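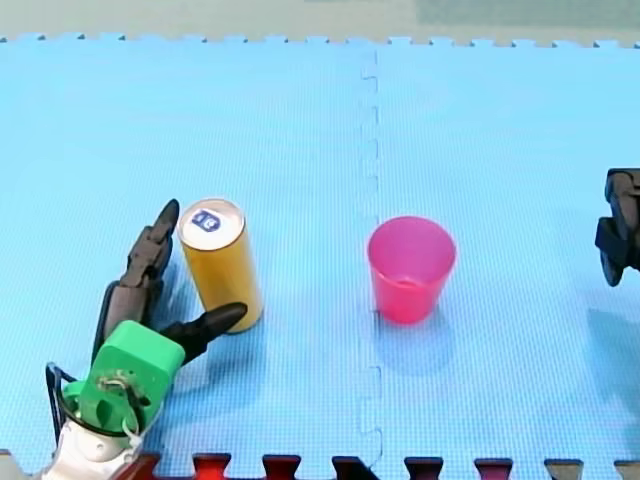

Flotamness Community Help > Robotics and automation > Buying and budgeting

Fingered hands for two arms: what else belongs in the budget?

potteringabout

Hi all, long-time reader, and I hope this is the right corner of the forum. We run a small after-hours robotics group and we're putting together our equipment request for next year. We have two arms on the bench now and most of what we do is grasping practice with everyday things like drink cans and plastic tumblers, on a foam puzzle mat.

What I'm stuck on is the hands. I'd like to buy another pair with jointed fingers, and I have two quotes. The Cuseo pair comes to $1,034 with printed wrist housings included. The Dauda pair is $1,216, no housings, but the cables are a standard type and I'm told the fingers come apart more easily. A spare finger kit is $207 from either of them, funnily enough. I have room for one pair and perhaps one kit, and then I'd be scraping for everything else.

Is the dearer pair worth it for light work like ours? And what have I forgotten? I always forget something, last year it was the power supplies!
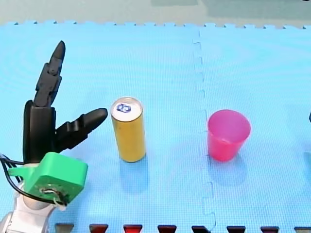
lanternjaw

Welcome, and good on you for asking before the money's gone. I'd go for the cheaper pair and put the difference towards the finger kit. You're nearly there already, there's $182 between the two quotes and the kit is $207, so you only have to find another $25.

We bought ours through the Mukden shop and the hands themselves have been lovely, but I'd budgeted nothing for cables and we ended up replacing three in the first winter. They rub where they come past the wrist. So please put in a line for cables, and one for freight as well, and ask whether the quotes include tax (one of ours didn't, and it was an awkward Tuesday). If you have a printer handy, ask for the housing files too. A replacement housing costs us very little in filament, and it's much nicer than waiting on a parcel.

quietgravel

just get normal two jaw grippers, heaps cheaper and a can is a can

wrenandspanner

I wouldn't talk you out of the fingers if that's what your group wants to learn on, though I do see the point about cost. My only addition is to check the mounting pattern on your arms before you sign anything. The Dauda plate didn't match ours and the adapters took until August to arrive. Get the bolt spacing in writing from both sellers, and ask how long they'll keep stocking the spare kits.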